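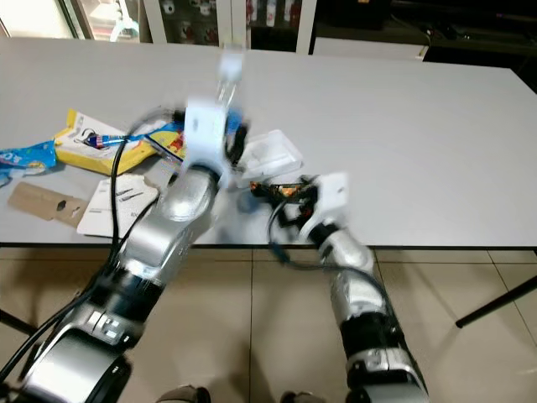 Fault reports > Bimanual cells > Uncommanded wrist stop during table clearing

O_Dalsgaard
Posts: 34
February

I wish to report a recurring fault on the Plovo two-arm unit at our Fidell site and to request comments from other operators. The task is table clearing: packaging is taken from a folding table and placed in a black bin on the floor. In 9 of 300 logged cycles the left wrist entered protective stop with code W-20. The stop always occurred on the downward path toward the bin. On two occasions the fingers opened at the moment of the stop and the item fell outside the bin.

The opening of the fingers is my principal concern. Our site rules state that a protective stop must leave the grip closed. The items are light and no injury occurred, but the same firmware is used by sites that handle heavier goods.

The supply voltage has been checked and the wrist unit has been exchanged once. The fault returned on the following shift.

vkragh
Senior member

Please state the firmware version and whether the external gripper cable has its full slack. W-20 is a torque mismatch code. On our units it was caused by the cable pulling against the wrist when the arm reached low.

O_Dalsgaard

Version 4.1 on both arms. The cable is the original one and has not been shortened. Its run is visible on the left arm.

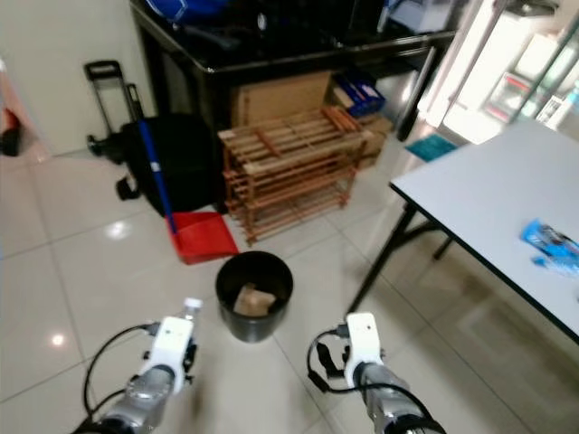
Left gripper with bottle, bin position as used in all cycles.

vkragh
Senior member

Thank you. The cable leaves the side of the gripper in a loop and then drops toward the base. I would regard that as sufficient cause. When the forearm turns, a loop of that size can catch on a joint housing, and the controller reads the pull as an unexpected load. I recommend a fixed clip at the last joint and a repeat of the full series before any further parts are ordered.

A_Ragnarsson
Member

I do not agree that the cable explains the report. A snagged cable may account for the stop. It does not account for the open fingers. These are two faults and they should be filed separately.

We recorded the same opening at Waton with the cable clipped along its entire length. The log showed that the release command had already been queued when the stop occurred. The controller halted the arm and then carried out the release. Please check whether "complete queue on stop" is set to yes in the gripper menu. It was set to yes on delivery in our case.

vkragh
Senior member

The setting is documented, and the manual advises against it for raised loads. I would not call it a fault.

A_Ragnarsson
Member

A delivered default that lets go of the load during a protective stop is a fault, whatever the manual advises.

C.Vieira
Member

Release height is the point I would examine next. The Ingvarsson procedure, which our department follows, has the fingers go below the rim of the container before the release command is sent, and it asks for one wrist view to be kept with each report.

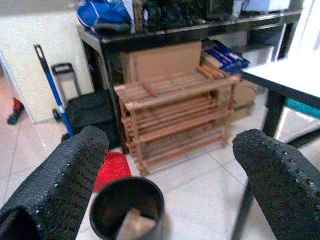 Queue timing on this controller depends on how early the vision module declares the item to be over the target. In our trials it did so too early whenever the container was narrow and dark. The wrist view has those conditions: the black container sits low between the two fingers, and a piece of beige paper or cardboard already inside takes up part of the opening. Our module tended to accept contents of that kind as the target surface and sent the release before the gripper had settled. I would ask Mr. Dalsgaard to repeat 20 cycles with the container emptied each time, leaving all else unchanged – the cable included.

O_Dalsgaard

The setting is indeed "yes" on both arms. I have left it in place for the comparison and have closed the area to staff while the series runs. I will post the log for the left arm first.

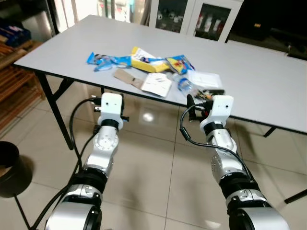 Page 2 of 2

G_Thygesen
Moderator

Two posts concerning the price of replacement wrists have been moved to the parts section. Members are reminded that this section is for fault reports only.

On the safety question, the forum's position is as follows. Any unit with "complete queue on stop" enabled should be treated as able to release its load at any time during a stop. No person should reach toward the table or the bin until the arms have been powered down – a protective stop is not sufficient. This applies to light packaging as well.

O_Dalsgaard

Results of the 20 cycles with the bin emptied each time: one stop with W-20, fingers remained closed. The queue was empty when the stop occurred. I then set the option to "no" on both arms and will leave it there.

vkragh
Senior member

One stop remains, and the cable has still not been clipped. I maintain my first recommendation.

C.Vieira
Member

I accept that for the stop itself. Twenty cycles are too few to say anything about the release. Would it be possible to run the full 300 with the clip fitted?

O_Dalsgaard

The clip has been requested from stores. Auður Ragnarsson has asked that the open-finger report be filed under its own number, and I have done so. The W-20 report stays in this thread.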